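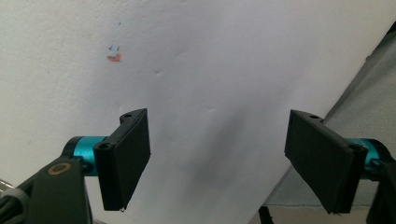
Will the machine take my mum's job? A student asked Trullau this on a school visit in January, and it is a fair question. Many children have asked it in the years that the Witosum line has been running.

The short answer is that her job has changed. The longer answer takes up the rest of this page, which is written for readers in Grades 4 to 6.

What happens at Trullau

Trullau is a paper finishing centre. Large sheets of paper arrive from the mill and must be checked, sorted and stacked before they are sent to printers, schools and art supply stores. A sheet may have a crease, a dent or a stray mark on it. Sheets like that are set aside and recycled into new paper.

Until the Witosum line was installed, all of this was done by hand. A sorter picked up each sheet, looked at both sides and placed it on the correct pile. A skilled sorter could check 3000 sheets in one shift. It was careful work, and it was hard on the wrists and shoulders.

Why paper is difficult for a robot

You can pick up a sheet of paper without thinking about it. Your fingertips feel how thin it is, and your eyes notice when it starts to bend. A robot has to be taught these things.

Paper does not keep its shape. It curves, it dents, and it casts soft shadows on itself. A shadow can look like a stain to a computer, and a small pen tick or a smudge of colour can be missed. A gripper with two flat fingers must close gently enough that it does not leave a new crease, but firmly enough that the sheet does not slide away.

How the robots learn

The robots learn from examples. Workers at Trullau hold a gripper in their own hands and move it the way they would like the robot to move. A camera on the gripper records what the gripper "sees" along the way. The computer then studies the recordings and looks for patterns. One set of lessons, called Kustotura, contains 3373 recordings.

This means that the people who know paper best are the teachers. If a sorter always lifts a curved sheet slowly, the robot can learn to lift it slowly as well.

What has changed for the workers

There are 15 people on the sorting team. Some of them now teach the robots. Others look after the machines, or check the sheets that the robot was not sure about - the computer can ask for help, and a person makes the final decision.

Some changes have been welcome. Workers lift less and may sit down for more of the day. Other changes have been harder. Everyone on the team had to complete 2 training courses, and several workers have said that they miss the quiet rhythm of the old job. The Usman line, where thick cardboard is sorted, is still run entirely by hand.

Words to know

Automation: using machines to do work that people used to do.
Gripper: the part of a robot that holds things, a little like a hand.
Shift: the hours that a worker spends at work in one day.

Something to try at home

Crumple a sheet of paper lightly and smooth it out again. Place it near a lamp and look for the shadows. Next, try to lift the sheet using two rulers as your fingers, without adding a new crease. Ask an adult in your home which parts of their own job they would give to a machine, and which parts they would keep.

Page last reviewed: Jun 27, 2023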